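Can a Robot Clear the Table Yet?

You may have seen a video of a robot loading a dishwasher or pouring a drink. It looks great. Before you tell your parents that you are never doing chores again, slow down and ask a few nosy questions. How many tries did it take? Was the video sped up? Was a person steering?

Let's start with something easy, or something that sounds easy.

Picking up a cup

You learned to pick up a cup before you could talk in full sentences. You don't think about it. Your hand feels how heavy the cup is, and if it starts to slip, your fingers squeeze harder all by themselves.

A robot with two fingers has to do the same job with a lot less. Squeeze a thin plastic cup too hard and it bends. Squeeze too softly and it drops. Tip it the wrong way and whatever is inside ends up on the floor.

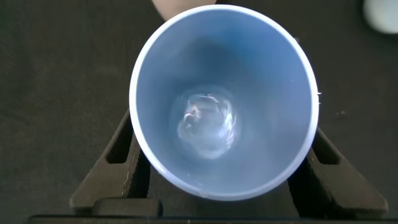
Oda Söderlund teaches a robot class for kids, and she asks every group to try a test at home. Put on thick oven mitts. Close one eye. Now move a plastic cup with a spoonful of water in it from one end of the table to the other, using only one finger and a thumb. Most kids can do it, but they go very slowly and spill a bit. "Now do 300 of them before dinner," she tells them.

That is the part the videos skip. A restaurant might wash 800 cups and glasses in a day. If a machine drops only 6 out of every 200, that sounds pretty good, until you do the math. It comes to 24 on the floor, and somebody has to get the mop. Guess who? A person.

Finding the cup in the first place

Holding on is only half of it. First the robot has to work out where the cup is, how tall it is and which way up it is standing. One cup on a plain dark cloth is about as friendly as it gets. Your kitchen table has cereal boxes, a phone, homework and maybe a cat – and it looks different every morning.

A robot that does fine with one cup on one table may get stuck when you swap in a glass mug. Clear glass is hard for many cameras to see. So when someone says their robot "can pick up cups," ask which cups, and where. 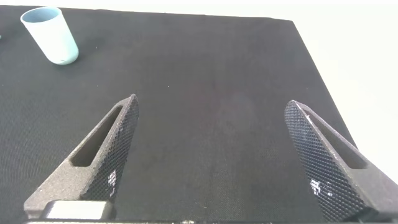 So what can machines do now?

Some chores, yes. A dishwasher is a machine, and it does a fine job once you load it. Robot vacuums get most of the crumbs if you pick up your socks first. Notice that both of them need you to do the tricky part.

Will a robot clear your table one day? Maybe. People are working hard on it, and the robots are better than they used to be. For now, please carry your own cup to the sink.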